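How to Sort Small Hardware Packets on a Workbench

Small parts often come in flat plastic packets with a printed card inside. Screws, picture hooks, spare washers and drill bits are all sold this way. They slide over each other, and after a few projects you have a pile at the bottom of a drawer. Sorting them takes one evening.

What you need

A clear tabletop
A fine-point permanent marker
A shallow box or a divided basket
Small zip bags for opened packets

Step 1. Clear a space

Push your larger tools to the back of the table. Pliers and screwdrivers can stay out if they are behind the area where you are working. Wipe off any dust so the packets lie flat.

Step 2. Put out a few at a time

Start with a handful. A full drawer tipped out at once is hard to get through, and the small packets end up under the big ones.

Step 3. Separate the overlapping ones

Packets from the same store usually look alike from the front. Pick up each one by an edge and set it down by itself before you read it. The card will bend when you lift it, so don't pinch hard in the middle if there are thin parts inside.
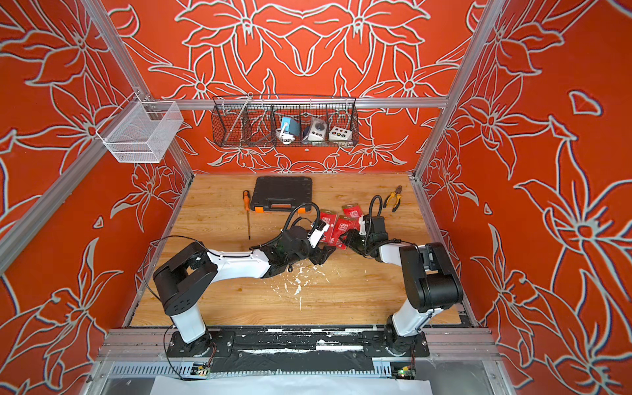
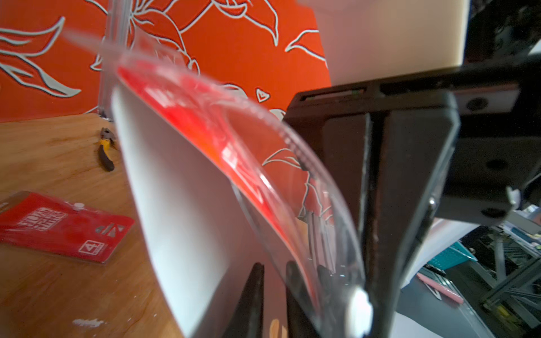
Do I need to keep the card once the packet is open?

Keep it if it shows the size or part number. Cut out that section and put it in the zip bag with the parts. The rest can go in the recycling.

Step 4. Mark the back

If the back of the card is blank, write the size and what the part is for, such as "Sturberg shelf, spare screws." Write on the plastic if you don't want to open the packet. Let the ink dry before stacking.

Step 5. Group by job

I used to group by size and gave it up. Now everything for the Inthorpe cabinet goes together, even when the screws are three different lengths.

Step 6. Store them upright

Stand the packets on edge with the marked side facing you. A shoebox works. Mine is an old Trorach seed box, which holds two rows with a strip of cardboard between them. Put opened bags at the front so they get used first.

Posted by Aníbal Nina, August 4, 2020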